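STEITIER AND VLACHOU JOINT WORKPLACE GROUP
Minutes of the meeting on automation in the finishing and display department, Rorkemitz site

Held January 21, 2018, in the upstairs meeting room
Chair: Slavica Krasniqi
Minutes: Costel Tomić
Also present: representatives of the finishing department, stockroom, maintenance and personnel office

1. Opening and previous minutes

The Chair opened the meeting and the agenda was accepted with one change: the item on locker space was moved to the end. The previous minutes were approved after the spelling of Plernbridge was corrected in two places.

2. Hand-held gripper work at the table

Members had the following before them when the item was taken.

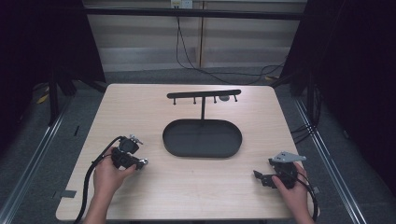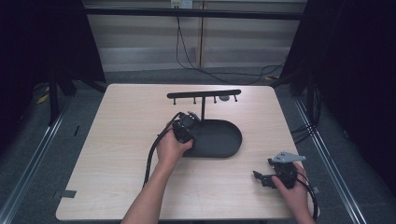
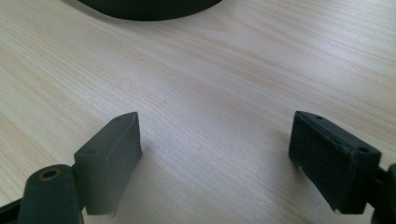

The Chair reported that the demonstration work for the Plernbridge project will continue through the end of February. Staff who take part carry out ordinary handling tasks with the grippers, and the recordings are used to teach the automated cell planned for the display line. So far 748 recordings have been accepted. A further set was returned by the project office with a request for slower hand movements at the start of each task. The finishing representative asked that such requests be sent in writing to the people doing the work, who had heard of this one only by word of mouth.

It was asked whether a recording can be used to judge the speed or quality of an individual employee. The Chair answered that it cannot. Recordings are stored under a task number, and supervisors have no access to them. The personnel office will put this in a written notice. The finishing representative wished it noted that several employees had declined to take part until such a notice exists, and that this should not be held against them. The meeting agreed.

3. Strain and working time

The maintenance representative had spoken with employees who use the grippers. The most common complaint concerned the wrists, followed by the pull of the cables when the arms are moved outward. Two employees said that small items are tiring to pick up because the fingers give no feeling of how hard they are closing.

After discussion the following was agreed:

Gripper work is limited to 40 minutes at a time, followed by a change of task.
An employee may stop a session at any point without giving a reason.
Maintenance will look at a support for the cables and report at the next meeting.
Gripper work counts as normal working time and is entered under its own code.

The stockroom representative asked whether the code would affect piecework bonuses. The personnel office believed that the average of the preceding weeks would be used but could not confirm this. Carried over.

4. Changes to jobs on the display line

The Chair presented the plan for the cell. Under the plan, the first placing of goods on stands and the return of empty stands would pass to the machine. Final checking, sorting of damaged goods and all customer special orders stay with the present staff. The department handled 2571 special orders last year, and the Chair expects no decrease.

The finishing representative pointed out that placing goods is the lighter part of the job. If it is taken away, the remaining work becomes closer and harder on the eyes, and older employees in particular have relied on the change between the two. The Chair accepted the point. Rotation between checking and the stockroom will be tried before the cell is started — the stockroom asked that its own people be consulted first, and this was agreed.

There was a longer exchange on staffing. The Chair repeated that no dismissals are planned in connection with the cell. Asked whether vacancies would be filled, she said that this had not been decided. The finishing representative asked for the answer to be recorded in those words.

5. Training

There will be 5 training places for employees who wish to learn to set up and restart the cell. Places will be posted on the board outside the canteen, open to all shifts, and length of service will not be a condition. The night shift has asked for at least one session to be held during its own hours. Costel Tomić will raise this with the supplier.

Pay grading for employees who complete the training remains open. The personnel office was asked to bring a written proposal.

6. Other matters

Locker space: the extra row has been ordered. Until it arrives, the old lockers by the loading door may be used.

The blinds in the finishing department are to be cleaned.

7. Next meeting

To be held in February, at a date set by the Chair. Items carried over: piecework bonus, cable support, pay grading, rotation trial.

Minutes taken by Costel Tomić
Approved for posting: Slavica Krasniqi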